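# Projet Tundia : un bras trieur construit à l'atelier partagé

Rapport de Nazmiye Güneş et Ademir Arruda
Encadrante : Marit Magnusson
Remis le mardi 23 janvier

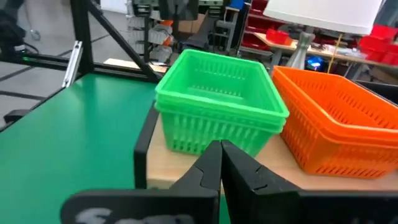
## 1. Objectif

Le projet consiste à faire saisir des paniers en plastique ajourés par une pince à deux doigts, puis à les déplacer sur un plan de travail. Nous avons utilisé deux couleurs, vert et orange, pour que le programme puisse distinguer les paniers sans étiquette. Une petite caméra fixée au poignet fournit l'image.

## 2. Montage

La structure est en profilés d'aluminium noir, avec une jambe de force en diagonale. Ľudovít Bartoš nous a aidés à la régler, car le premier assemblage fléchissait quand le bras était tendu. Les doigts noirs ont été dessinés par Ademir. Chacun porte une petite encoche vers l'intérieur, prévue pour recevoir le rebord du panier.

Le bras est commandé par une carte Zolen, alimentée séparément – la première alimentation, commune aux moteurs et à la caméra, provoquait des coupures d'image.

## 3. Essais

Nous avons fait 38 essais de prise, dont 14 ont échoué. Les échecs se répartissent en deux cas :

- le doigt gauche bute sur le rebord et pousse le panier ;
- deux paniers emboîtés sont détectés comme un seul, et la pince se ferme à la mauvaise hauteur.

Le second cas est le plus gênant. Vus de dessus, les deux rebords sont très proches et le seuil de détection ne les sépare pas toujours. Nazmiye a enregistré environ 2000 images pour reprendre ce réglage, avec l'éclairage habituel de l'atelier.

## 4. Reste à faire

- Refaire les doigts avec une pointe plus fine.
- Ajouter une mesure de hauteur avant la fermeture.
- Fixer les câbles le long du profilé – ils pendent encore trop près du bras.
- Rendre à Eftychia Lambrakis la clé dynamométrique empruntée pour le montage.

La version corrigée doit être présentée en avril.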